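シミュレーションで「成功」と書く前に決めておくこと
ロボット工学実習 後期レポート 班の記録と個人の振り返り

最初に言い訳っぽいことを書いておくと、このレポートには新しいアルゴリズムが出てきません。うちの班のテーマは「把持タスクの評価ルールを作る」で、先生に提出したときも「地味だね」と言われました。地味です。でもやってみたら意外と揉めたし、揉めたところがそのまま面白かったので、その話を中心に書きます。

班のメンバーは私と、Tuva Nybergさん、Olumide Ibrahimさん、Jummai Anozieさんの4人です。相談役として大学院のTitilayo Fasholaさんに入ってもらいました。環境は研究室で使っているシミュレータの上に、Olumideさんが夏のうちに組んだ「Wonero」という実行スクリプト一式をのせたものです。タスクの定義、乱数の種、ログの保存先が一つの設定ファイルにまとまっていて、これには最後まで助けられました。

1. きっかけ

前期の実習で、各班が自分の制御プログラムの成功率を発表しましたよね。あのとき私たちの班は「92%」と書きました。ほかの班も似たような数字でした。で、発表のあとTuvaさんが「うちの成功って、何が起きたら成功なの?」と言い出して、班の中で聞いてみたら全員答えが違ったんです。

私は「指が閉じて、物が手の中に残っていたら成功」だと思っていました。Jummaiさんは「持ち上げて机から離れたら成功」。Olumideさんのコードはというと、物体の高さが一度でもしきい値を超えたら成功を返す作りになっていました。つまり、放り投げても成功です。さすがにこれはまずい、ということで後期のテーマが決まりました。

2. 先に調べたこと

産業用ロボットの安全規格も少しだけ読みました。ただ、あれは人と機械が同じ場所で働くときの危険をどう減らすかという話が中心で、シミュレーションの把持に点数をつけるための文書とは目的が違います。なので中身を借りるのはやめて、考え方だけまねることにしました。用語を先に定義する。条件を測れる形で書く。例外を認めるなら誰がいつ認めたか残す。この辺です。

Titilayoさんからは「ルールは試行の前に書いて、日付を入れて凍結すること」と強く言われました。結果を見てからしきい値を動かすと、どうしても自分に甘くなるからだそうです。耳が痛い。前期の私はまさにそれをやっていて、しきい値を2回下げた記憶があります。

3. 対象にした作業

題材は、平たい板状の頭に細い柄がついた、へらのような形の物体です。班では「パドル」と呼んでいました。これを二本指のグリッパで、柄のところをはさんで持つ。箱や球に比べると持ち方の良し悪しに差が出やすくて、評価の練習台にはちょうどよかったです。

柄が細いので、指の角度が少しずれるだけでパドルが回ります。回っても落ちないことがあるのが厄介で、前期のコードだとこれは文句なしの成功でした。でも次の工程で板の面を何かに当てたいなら、回ってしまった時点で使い物になりません。
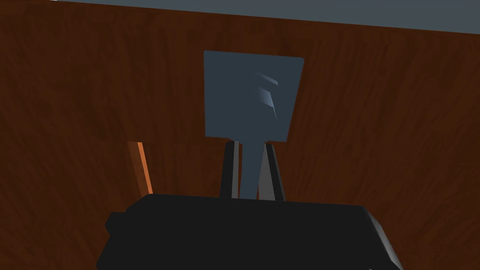 そこで最初の大きな議論が「姿勢を成功条件に入れるかどうか」でした。Jummaiさんは入れる派、Olumideさんは反対派。反対の理由もちゃんとしていて、「把持の成功と、そのあとの作業の成功を混ぜると、どこで失敗したのか後から分からなくなる」というものでした。一晩考えて、結局は段階に分けることにしました。

接触:両方の指が柄に触れている。
保持:接触が途切れず、物体が支えの面から離れている。
姿勢:保持の間、柄の向きが把持した瞬間から12度以内に収まっている。

三つとも別々に記録して、どれか一つだけを「成功率」と呼ぶのは禁止、という運用です。発表のときに短い数字がほしくなる気持ちは分かるんですけど(私もほしい)、そのときは必ず「保持成功率」みたいに頭に名前をつけます。

12度という値は、板の面を当てる後工程をTuvaさんが別に試して、そこで許せる傾きから決めたものです。キリが悪いので10にしようという声もありましたが、根拠のある数字を丸めるのは変だよねということでそのまま残しました。

4. 作ったルール(凍結版)

文書の名前は「Lollunby」になりました。Jummaiさんが候補を並べた中から多数決で選んだだけで、意味はないです。本文は短くて、要点だけ書くとこうなります。

試行回数は始める前に決める。途中で調子がいいから止める、悪いから足す、はどちらもなし。今回は制御プログラム一つにつき1,000回。

乱数の種は設定ファイルに書いて一緒に提出する。調整に使った種を本番で使わない。

シミュレータが発散した試行は、消さずに「無効」と記録する。無効の数も結果の表に必ずのせる。

物体が指にめり込んだ状態で保持されている試行は、見た目がきれいでも保持と認めない。めり込み量の上限は設定ファイルに書く。

画像だけで判定しない。判定はログの数値で行い、画像は確認用とする。

摩擦係数や物体の質量を変えたら、別の条件として扱う。前の結果と平均しない。

最後から2番目の「画像だけで判定しない」は、私がやらかして追加された項目です。カメラ画像を見て「はい、はさめてる」と手で印をつけていったら、ログでは片方の指の接触力がゼロの試行がけっこう混じっていました。正面から見ると柄と指のすき間って本当に分からないんです。照明やカメラの位置を変えれば見えるというものでもなくて、判定の根拠を数値のほうに置くしかないなと思いました。

5. 使ってみた結果

前期に各班が出したプログラムのうち、許可をもらえたものをLollunbyで測り直しました。うちの班のもやりました。前期に92%だったうちのプログラムは、保持で81%、姿勢まで入れると58%です。正直へこみました。

ただ、へこんだだけで終わらなかったのは、どの段階で落ちているかが見えたからです。接触まではほとんど問題なくて、持ち上げ始めてすぐに柄が回っていました。それなら閉じる位置を板の近くに寄せればいいのでは、とOlumideさんが言って、つかむ高さだけ変えた版を作ったら姿勢は74%まで上がりました。前期のやり方だと、この改善は数字にほとんど出なかったはずです。

隣の班のYetunde Tijaniさんにもルールの文書だけ渡して、私たちの説明なしで同じ評価をやってもらいました。これが今回いちばんやってよかったことかもしれません。最初の結果がうちとまるで合わなくて、原因を探したら「把持した瞬間」の定義が文書に書いてなかった。うちは両指の接触力がしきい値を超えた最初のステップ、Yetundeさんは指の動きが止まったステップを使っていました。どっちも自然な読み方ですよね。文書を直して版番号を上げ、両方の班で最初から1,000回やり直しました。計算機室の夜間枠をもらってくれたTitilayoさんに感謝です。

6. うまくいかなかったところ

例外の手続きはほとんど機能しませんでした。「例外を認める場合は理由と名前を残す」と書いたのに、記録用のシートが使いにくくて、途中から口頭で済ませてしまったものがあります。少なくとも無効判定の見直しについては、あとから誰の判断だったか追えないものが残りました。報告としてここに書いておきます。

実機での確認もできていません。Korksteadの共同実験室の枠を申し込んではいたのですが、日程が合わず流れました。なのでこのレポートの数字はどれもシミュレーションの中の話です。摩擦も接触も近似なので、58%や74%が実機でもそうなるとは言えません。Lollunbyの冒頭にも「シミュレーションの結果を報告するときは、その旨を表題か最初の段落に書く」という一文を足しました。

それから、パドル一種類でしか試していません。柄のない物だと「姿勢」の測り方を一から考え直す必要があります。布みたいに形が変わる物はたぶん全然だめです。

7. 個人の振り返り

私は前期までルールとか規格とかを、作業の前に読まされる面倒なものだと思っていました。今は、班の中で同じ言葉を使うための道具という感じがしています。Tuvaさんの「何が起きたら成功なの?」がなかったら、たぶん後期も同じ92%を自慢していました。

あと、文章を書くのにこんなに時間がかかるとは思いませんでした。コードよりずっと直しました。「途切れず」の三文字を入れるかどうかで昼休みが終わった日もあります(入れました。接触が一瞬だけ切れて戻る試行があるので、実際のしきい値は付録に書いてあります)。

来年度この課題を引き継ぐ班へ。設定ファイルと文書の最新版は班の共有フォルダ「Edet」に入れてあります。版番号が文書と設定で一致しているか最初に確認してください。例外シートは作り直してから使ったほうがいいです。柄のない物体に手をつけるなら、姿勢の定義のところにJummaiさんのメモが残っているので、先に読んでみてください。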